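Urkari Dotik Racing Wheel Review

Posted 27 November 2022 by Geetha Subramaniam

The Dotik is the cheaper of the two wheel and pedal sets that Urkari sells for home sim racing. I bought mine in October to replace an older belt-driven wheel and have used it most evenings, mainly for GT and touring car racing with a bit of rally on the side.

The box holds the wheel base, a round rim, a two-pedal set and one table clamp. Setup took me most of an evening. The clamp goes on quickly, but the base would not hold its center position until I had updated the firmware, and the updater failed twice before it finished. After that it was fine.

Force feedback is the main reason to buy this set. You feel the front tires start to give up well before the car runs wide, and curbs come through clearly without rattling the whole desk. On my old wheel I was always catching slides late. With the Dotik I catch most of them, and my lap times in longer races are more even. The default strength is too high for close racing. I run it a little over half.

The rim is comfortable for a one-hour race. The shift paddles are short and have a hollow click, and drivers with small hands will have to stretch for the lower buttons. There are 8 buttons in all, enough for brake bias, pit limiter and a look back, but I would have liked a rotary dial for traction control.

The pedals are the weak part. The throttle is smooth, but the brake is a plain spring with a rubber stop, and it is hard to repeat the same pressure lap after lap. Into a heavy braking zone I either lock up or stop short. Shaohua Zeng, who races in the same league as I do, swapped his for a set of Gu pedals after 4 races and gained more from that than from the wheel. The pedal plate also slides on carpet unless it is against a wall.

The clamp needs a flat table edge with nothing behind it. I have had no slipping.
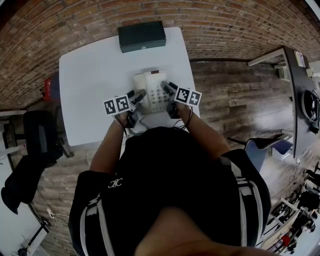
At the table, seen from above and behind.

Noise is low. The fan comes on in long races, and with headphones on I don't hear it. The base gets warm after two hours at Skostham, the bumpiest track on our calendar, but the feedback did not fade.

After 1000 laps the rim has a shiny patch at the left thumb and nothing has come loose. I would buy the Dotik again for the wheel and plan on better pedals from the start. Anyone who already owns a decent brake should look for the base on its own.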